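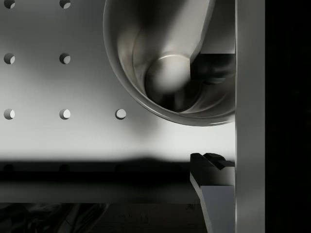
Sound absorption in a small room is set by the area of treated surface, its absorption coefficient at each frequency, and the volume of air enclosed. Reverberation time falls as total absorption rises. A perforated panel mounted over a closed cavity behaves as a set of coupled resonators, with the air in each hole acting as a mass and the air behind it as a spring. For calculation the holes are taken as round and laid out on a regular grid. Open-area ratio is hole area divided by the area of one grid cell.

Notes for Unit 6, Room Acoustics. Revised 2021-11-20.

6.1 Tuning the cavity

Resonant frequency rises with the square root of the open-area ratio. It falls with the square root of cavity depth and with the square root of effective neck length. Effective neck length is panel thickness plus an end correction proportional to hole diameter. Leaving out the end correction puts the computed frequency too high, and the error is worst for thin panels.

The Kashindye rehearsal room is the worked case. Volume is 168 cubic meters. The target is a peak at 300 Hz with a cavity depth constant along the wall.

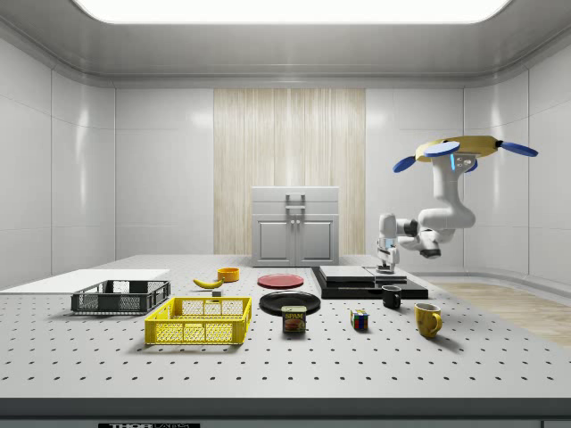 Anham objects that a constant depth wastes the wall, and that stepping the cavity would spread the peak over a wider band at no cost in floor area. The point is correct for broadband noise. Kashindye has a single strong buildup, so the constant depth is kept here. The stepped case is treated in the February session.

6.2 Damping

A bare cavity gives a narrow peak. Porous fill placed directly behind the holes adds flow resistance and broadens it. Fill placed against the rear wall does much less, as air velocity there is close to zero.

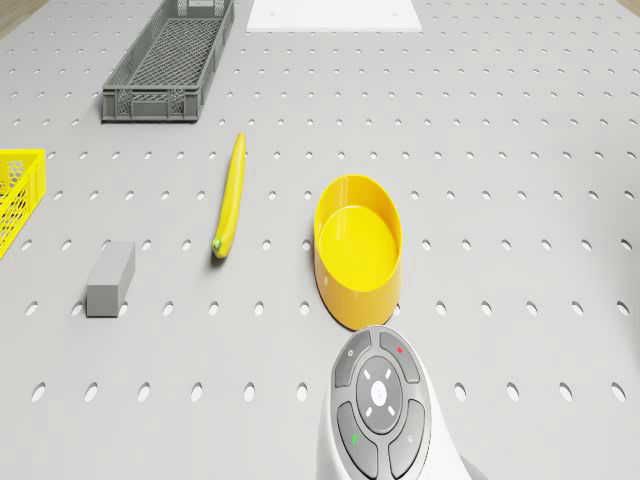 Does doubling the cavity depth halve the resonant frequency?
Frequency varies with the inverse square root of depth, so a cavity tuned to 600 Hz must be made four times as deep to reach 300 Hz.

Problem set: repeat the Kashindye calculation with the end correction omitted and state the error in Hz.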